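Speaker notes, travel club evening talk
Sunee Ratanaporn
October 1, 2020
"A Slow Week on Plukow: Ferries, Breakfasts and One Very Long Staircase"

Opening (stay by the lectern until people have sat down)

Good evening, everybody, and thank you for having me back. Last time I went over by twenty minutes and you were all very kind about it, so tonight I have put a clock on the lectern and I promise to look at it every now and then. I want to take you to an island I have now visited four times, and I still come home every time feeling I did it in the wrong order. Ask who has been. If any hands go up, ask them where they stayed and let them talk a little, it warms up the room.

Say early on that all of this is from my trips before this year, and that ferry times and opening hours will need checking again before anybody books a thing.

Getting there

There are two boats from the mainland, the fast one and the slow one. I always tell people to take the slow one at least in one direction. It takes most of the morning, there's a lady who sells boiled peanuts and sweet coffee up on the top deck, and you come in around the north point with the whole bay opening up in front of you. The fast boat is fine if your stomach is fine. Mine is not, and I'll tell the story about the hat here if we're doing well on time.

The boats dock at Plarine, the bigger of the two towns. Don't rush off! Most people jump straight into a van and go over the hill to the beach, and they miss the old harbor street completely. Have lunch first. The noodle place with the green shutters does a fish broth that I have tried to make at home so often that my family has asked me to stop.

Where to stay

I have done this three ways. The first year I stayed on the beach, the second year in town, and since then I've gone to the Wulura Guesthouse, halfway up the hill between the two. It has nine rooms and a long porch, and breakfast comes whenever you wander down for it. The rooms at the back are quieter but you lose the sea. Ask for one at the front and bring earplugs, because the roosters start well before five and there are plenty of them.

If you have small children, stay on the beach. The hill is steep and you'll be carrying somebody by the second day.
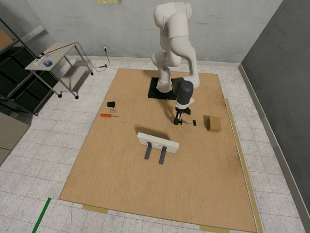 The staircase

Pause here, have some water.

So, the Lương steps. There are 1,488 of them from the last house in the village to the lookout, and I know that because the number is painted on the bottom step and then again at the top, in case you had forgotten. My friend Sang Lã, who has come with me twice, likes to leave at dawn. I like to leave after breakfast. We have settled on a time that makes both of us grumpy, and I have to admit he's closer to right, as the upper half has no shade at all once the sun is over the ridge.

Take more water than you think you want. There's a bench at step 500 and a little drinks stall at step 1,000, though the stall keeps its own hours and I've found it closed as often as open. After that it's a long pull to the top. Wear real shoes. I did it once in sandals and had to come down the last stretch sideways, like a crab, with a school group going past me in both directions.

At the top you get the two bays, one on each side, and on a clear morning the outer islands too. Give people a moment with this, and don't hurry on to the food section just because I'm excited about it.

Eating

(I could do the whole evening on this. Keep it to ten minutes.)

The night market sets up behind the church, and the stalls at the far end are better than the ones at the entrance. Look for grilled squid with lime and the coconut pancakes that come folded in paper. Go hungry, share everything, and go back for seconds on the pancakes before they run out, which they do. There is also a bakery on the harbor street that does a small salty bun with cheese in the middle, and if you buy a bag of those for the boat home you will be very popular.

Bring cash in small notes. There's one machine in Plarine and it likes to rest on busy weekends.

When to go

My favorite month is November. The rains are mostly done, the hills are still green, and you can get a table anywhere. The sea can be a bit rough in the first part of the month, so leave yourself a spare day before any flight home. I learned that one the expensive way, and it's a good story for here if I skipped the hat.

Questions

People always ask about snorkeling. The south cove is best, go in the morning, and please don't stand on the coral. They also ask about cost. Say that I'll gladly talk figures with anybody over tea, and that the handout by the door has the guesthouse address and the ferry office number.

Thank Sang for lending me his map. Remember to give it back to him tonight.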